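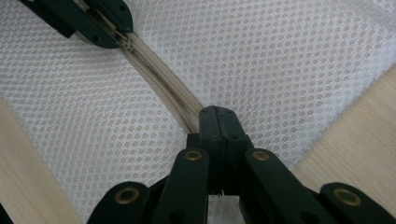
Betreff: Re: [werkstatt-liste] Greifer, Reißverschluss, und wer hat die Federn?

Hallo zusammen,

kurz vom Handy, muss gleich los, deshalb ohne Ordnung.

Stand Handgreifer: läuft. Finger sind die dunkelgrünen, also der zweite Druck, der erste liegt in der Restekiste und kann von mir aus geschreddert werden. Messingösen in den Gelenkstücken bleiben drin. Hatte ja erst Schrauben direkt im Kunststoff, das hat nach einem Nachmittag geeiert. Mit Ösen deutlich weniger Spiel, nicht null. Wer noch welche hat: ich brauche Nachschub für den zweiten Greifer, gleiche Größe, Farbe egal.

Geübt wird gerade am Netzstoff mit dem beigen Reißverschluss. Finger auf dem Band kurz über dem Schieber, die Spitze weiter unten auf dem Verschluss. Der Stoff ist die Pest. Wirft Falten, sobald man nur in die Nähe kommt, und durch die Löcher bleibt die Spitze gern hängen wenn man schräg ansetzt. Auf dem Holztisch rutscht er obendrein. Glykeria meinte Antirutschmatte drunter, probier ich am Dienstag.

Jetzt zu Markos' Fragen, ich schreib einfach dazwischen:

> Am 16. August 2025 schrieb Markos Kouris:
>
> Moin, ich hab mir die Dateien von Zoi gezogen und wollte am Wochenende
> den Arm bei mir im Keller zusammenbauen. Drei Sachen:
>
> 1) Welches Material für die Finger? Im Ordner steht PETG, in der
> Stückliste steht was anderes.

PETG. Die Stückliste ist alt, ändere ich noch. Bitte nicht PLA, das kriecht unter der Feder und dann schließt die Spitze nicht mehr sauber. Fülldichte 70 Prozent, bei den Fingern, der Griff kann weniger. Liegend drucken, nicht stehend!! Stehend brechen sie genau an der Schraube, hab ich zweimal gehabt.

> 2) Muss die Mittelspitze wirklich aus zwei Hälften sein? Wäre in einem
> Stück einfacher und ich spar mir das Gefummel.

Ja muss. In einem Stück kriegst du den Stift hinten nicht rein. Hab's versucht, sah gut aus, war unbrauchbar. Nahtstelle mit feinem Papier abziehen, sonst zieht sie Fäden aus dem Stoff. Gilt besonders bei Netz und bei allem was schon ein bisschen franst.

> 3) Was ist mit dem Moser-Servo, taugt der? Evangelia sagt nein, du
> hast letztens gesagt ja.

Hat beides gestimmt. Für den Handgreifer brauchst du gar keinen, der wird mit der Hand gedrückt, fertig. Für den Arm: der Moser hält, wird aber bei Dauerlast heiß und zuckt dann. Ich hab im Code jetzt eine Pause drin, bis zu 15 Sekunden, je nach Strom. Schön ist das nicht. Evangelia nimmt den von Truvard, kostet mehr, läuft ruhiger. Wenn du eh neu kaufst nimm den.

> Und wo liegt eigentlich die aktuelle Version? Im Bunport-Ordner sind
> drei Unterordner die alle "final" heißen.
>
> Gruß
> Markos

Ich weiß, sorry. Der richtige ist "final_neu", die anderen beiden räum ich weg sobald Nawal ihre Änderungen am Griff rübergezogen hat. Nawal, wenn du mitliest: bitte vor Dienstag, sonst überschreib ich dir das.

Noch was zum Aufbau, weil es letztens schiefging:

Die Finger erst festziehen wenn die Gelenke alle sitzen. Andersrum verspannt sich das ganze Ding und man sucht ewig. Ösen von außen einpressen, gerade, mit der kleinen Spindelpresse und nicht mit dem Hammer. Die Löcher im Druck sind absichtlich einen Hauch zu eng, also vorher mit der Reibahle einmal durch. Nicht bohren.

Schmierung: trockenes PTFE-Zeug, steht im Regal neben dem Lötplatz. Kein Öl, das hatten wir dann im Stoff und der war hin.

Beim Schieber selber hab ich noch keine gute Lösung. Das Läppchen ist klein und glatt, die Finger sind vorne zu rund dafür. Idee wäre eine Rille in der Fingerkuppe oder ein Stück Fahrradschlauch drüberkleben. Wer mag, soll eine Variante zeichnen, ich druck sie mit. Lieber schmal anfangen, breiter machen geht immer.

Am Dienstag bin ich ab halb sieben in der Werkstatt. Wer den Drucker braucht bitte vorher eintragen, der große ist bis Mittag mit den Teilen für Dillodbridge belegt und danach wollte Glykeria noch dran. Und bitte die Düse wechseln wenn ihr mit dem Faserkram druckt, die 0,4er ist jetzt schon die zweite in dem Monat.

Ach ja, Federn. Ich hatte ein Tütchen mit den kurzen Druckfedern auf der Fensterbank, das ist weg. Wer die hat bitte zurücklegen, ohne die komm ich mit Nummer zwei nicht weiter.

So, muss los. Fragen an die Liste, bitte nicht einzeln an mich, sonst tipp ich alles doppet.

Gruß
Zoi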